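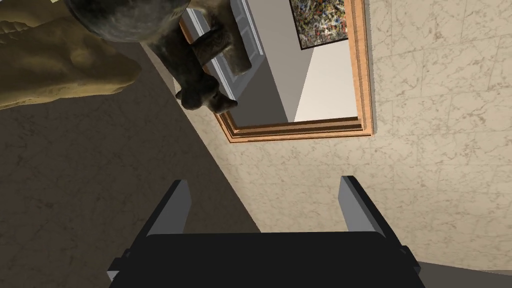
**1/13** Cultham Public Library Service has completed its review of borrowing periods, renewals and overdue charges. This thread sets out the changes that apply at all branches from 27/07/2022. The full policy is available at each service desk and will be posted to members who ask for a printed copy.

**2/13** The standard loan for books, talking books and magazines moves from three weeks to four. Items already on loan at the changeover keep their original due date, but may be renewed for the longer period in the usual way.

**3/13** Overdue charges on children's and young adult items are abolished. Charges already recorded against a junior membership will be cleared. Parents and guardians do not need to apply, and no letter will be sent.

**4/13** Overdue charges on adult items are retained for the present at the existing daily rate. Members told us plainly that they were divided on this point. Of the 1,191 responses received, 798 favoured removing charges for children only, and the policy follows that view.

**5/13** A membership is now suspended when an item is six weeks overdue. Previously it was four. The suspension lifts as soon as the item is returned or renewed. Members in hospital or residential care should ask a relative or carer to ring the branch, and the dates will be adjusted.

**6/13** Reservations remain free of charge. A reserved item will be held on the collection shelf for eight days, after which it passes to the next member on the list. The Ditgate branch has very little shelf space behind the desk and asks members to collect early where they can.

**7/13** Inter-library loans are not covered by these changes. Lending libraries set their own terms, and the date on the paper band is the date that applies. Please leave the band on the book.

**8/13** The local history collection at Skomier branch continues to be for reference only. A small number of duplicate parish histories, 88 titles in all, have been catalogued for lending for the first time. They may be borrowed for two weeks and renewed once. Enquiries should be directed to Griet Verbruggen, Local Studies Librarian.

**9/13** Large print stock will now rotate between branches each January and again mid-year. Each rotation will involve roughly 200 volumes. Readers who are part-way through a series may ask for the remaining titles to be kept at their home branch.

**10/13** The home library service continues on its present fortnightly rounds. Selections can be changed by telephone up to two days before a visit. Members new to the service will be asked to fill in a short form about favourite authors, preferred print size and any subjects they would rather avoid.

**11/13** After-hours return chutes are open at Ditgate and Skomier. The chute at the Vanhove Street branch is closed while the wall beside it is repaired. Jigsaws, board games and anything in a box should be handed in at the desk during opening hours at every branch.

**12/13** Replacement fees for lost items are unchanged. The service is unable to accept a member's own copy in place of a lost book unless it is the same edition and in good condition. Please speak to staff before buying one.

**13/13** Questions about an individual account should be raised at a branch and not in reply to this thread, where membership numbers would be visible to others. Comments on the policy itself may be addressed in writing to Sem Stevens, Manager, Lending Services, at the Cultham central library.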